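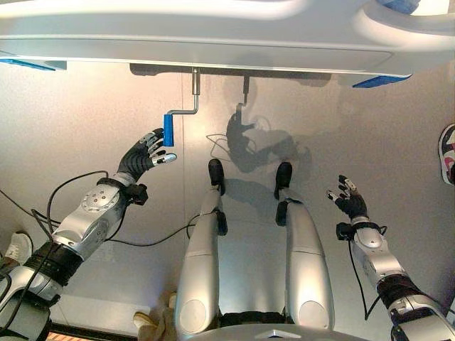
One Crank, Over and Over

Dotari / Stories / Interviews

Home Stories Projects Jobs Contact

The Serstead project is teaching a humanoid to work the hand crank on a hospital bed. Its data lead took our questions on a Sunday, between takes. So far the team has kept 1,431 examples.

"We throw out a lot," she said. "If the operator hesitates, the model learns to hesitate."
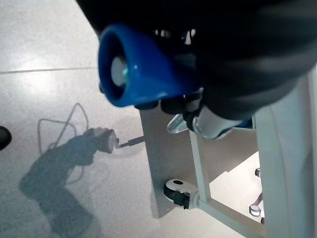
Camera placement took up most of the spring. The head view is good for finding the bed but poor once a hand covers the grip. A view from close to the gripper fills that in, with the black fingers right up against the blue part. "You need both," she said. "We label them together."

Each session runs 62 takes, then the operators swap.

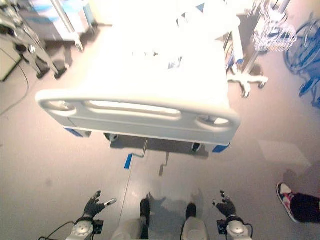 Ivano wanted to know why the team doesn't do all of this in simulation. She said they had tried for three months, and the simulated crank never had the right drag.

We use cookies to improve your visit. Accept / Settings

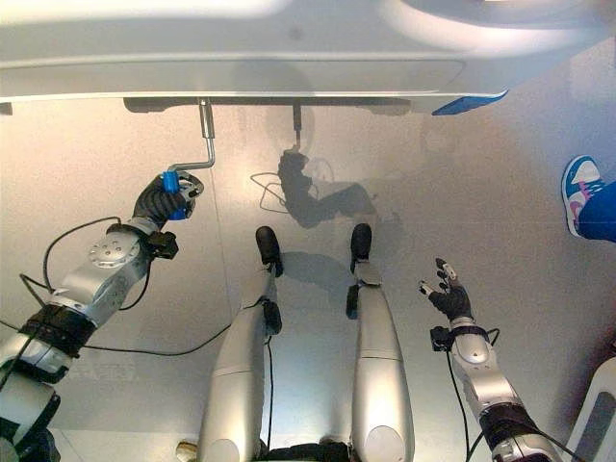 What comes next

The left hand gets most of the crank work for now. Takes for the right hand start in March, on a second bed from Wei. "Then we find out how much carries over," she said.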